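Duvet and Bed-Making Questions I Get All the Time

Do you iron your duvet covers?
Nope! I pull the cover out of the dryer while it's still a bit warm, shake it hard over the banister and call it done. If I have company coming I might smooth it with my hands. That's the whole routine.

How do you get the cover on by yourself?
I turn it inside out, reach in for the two far corners, grab the duvet through them and flip (my friend Fiorella Marras taught me, and she does it in one go, which is annoying). Button the bottom before you shake it out or you'll be fishing for corners all evening.
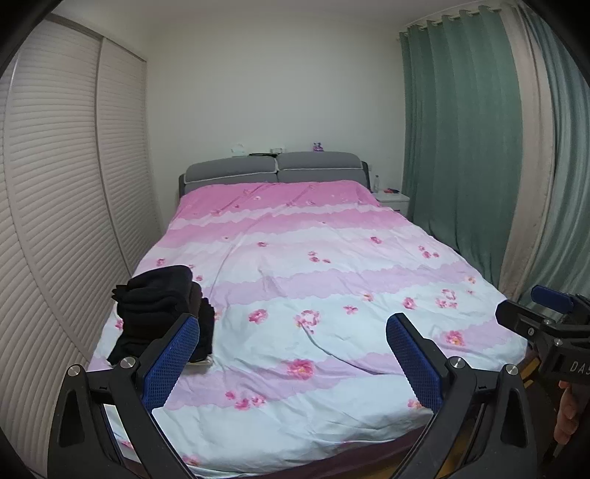 Patterned or plain?
Patterned, every time! I had plain white for years and I could see every crease from the hallway. A big wavy print like the pink one that fades to pale blue toward the foot is so much more forgiving, and you can leave it rumpled and it still looks like a made bed. I also like how it cheers up a gray headboard. Just make sure the flowers end up the right way around, I've made the whole bed and had to start over.

Where do you put clean laundry while you're folding?
On the corner of the bed, like everybody else, ha. Dark clothes in one pile, and it has to be in the wardrobe before I go to sleep. That's my only rule and I break it maybe once a week.

How often do you wash the duvet itself?
Twice a year, once in spring and once in October. Mine goes to the big machines at Nimri, it takes 36 minutes and I bring a book. Covers get washed at home with the sheets.

Can I send you a question?
Please do! Comments are open under every post.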